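Linens, laundry and the stuff that goes wrong with them

9 Apr 2020

Quick ones today, no order to them. Kids home, dryer going all day, you get what you get.

Sheets balling up in the dryer. Stop halfway, open the door, pull everything apart, shake, put it back. Two minutes. I used to buy those spiky balls and they didn't do a thing for a queen size fitted sheet. Tying a loose knot in each corner works better but you have to remember to undo them and I never do.

Fitted sheets, folding. I gave up on the perfect square. Tuck one corner pocket into the next, then the other two, lay it on the bed, fold the elastic side in, fold in thirds. Lumpy in the middle. Goes on the bottom of the stack.

Yellow marks on pillowcases — hot water, regular detergent, half a cup of washing soda. Soak overnight in the tub. Don't use bleach on these, it can set the yellow and then you're stuck with it. Second soak if you need one. Rinse well, twice if your machine has the button.

Whites and darks. Yes, still separate them. A black sock got through in June and I had a whole load of gray napkins. Check inside the pillowcases and inside the duvet cover before anything goes in the washer, socks live in there.

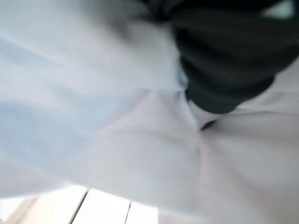
Golnar Esfahani

Creases. Take cotton out while it's still a bit damp and fold it right then. Smooth it flat with your forearm, not your hand, covers more. If you've missed the moment, a damp washcloth in the dryer with the dry sheets for ten minutes on medium. Spray bottle if you dont want to run it again.

Ironing a tablecloth: put a towel on the dining table and iron it there. Forget the board. Start in the center, work out. Hang it over a door after, on a clean towel, so it doesn't get a crease from the top edge.

Lint on black fleece and sweaters. Turn inside out before washing, wash with other darks, never with towels. Towels are where it all comes from. Damp rubber glove, stroke one way, lint rolls up into a little worm and you pick it off.

Fabric softener — skip it on towels, they stop soaking up water. White vinegar in the softener drawer, half a cup, no smell once dry. Check your washer manual first, some makers don't like vinegar on the rubber seals. And never with bleach. Never.

Linen closet. One shelf per bed. Whole set goes inside one of its own pillowcases so you grab one bundle and go. Deepika Kulkarni wrote in to say she labels hers with a laundry marker on the hem, K for king, Q for queen, which I have now copied. Saves unfolding four sheets at eleven at night.

Musty smell in stored blankets: a day on the line if it's dry out, then an open box of baking soda on the closet floor. Change the box when you remember. Cedar blocks are fine too, sand them lightly when the smell goes.

Candle wax on a tablecloth. Ice cube, scrape with a butter knife, then paper towel over and under and a warm iron. Keep moving to clean paper. Wash after.

Next time stains, mostly tomatoe and coffee. Send me your questions on grass, I have no good answer for grass.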